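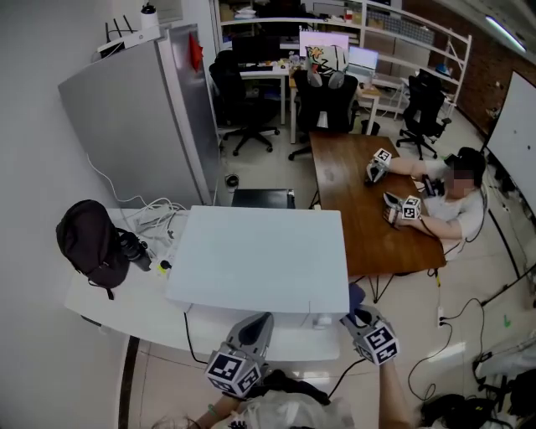

Planner refill check before the next print run
November - by Berkay Karabulut

Batch 517, Norden cream, personal size. Checked at the kitchen end of the workshop, where the light is least flattering.

1. Hole spacing - PASS
Seventeen sheets pulled from the stack, all went onto the Sepp rings without persuasion.

2. Trim - PASS, grudgingly
Two sheets a hair wide. You will notice only if you are the kind of person who buys planner refills, so everyone will notice.

3. Show-through, fountain pen - PASS
Suvari blue-black, broad nib, left overnight. Faint ghost on the back of the Saturday column. Nothing much gets written there anyway.

4. Show-through, marker - FAIL
Went straight through and onto the page behind. The label says "most pens". Suggest we keep the word "most".

5. Smudge at 7 seconds - PASS
Left-handed tester used. He is me, and he has washed since.

6. Week numbers in order - FAIL
Week 31 appears twice. Popular week, but no. File corrected, proof reprinted, please look at it before signing.

7. Paper cutter guard - PASS
Guard down, blade lock on, key back on its hook. Last month it was in my coat.

8. Box count - OPEN
Delivery note says 975 packs. Sketano say they will confirm. They said so in the spring too.

Hold the batch until 6 and 8 are cleared. Number 4 goes on the website in plain words.

Contact | © Norden Refills | Back to top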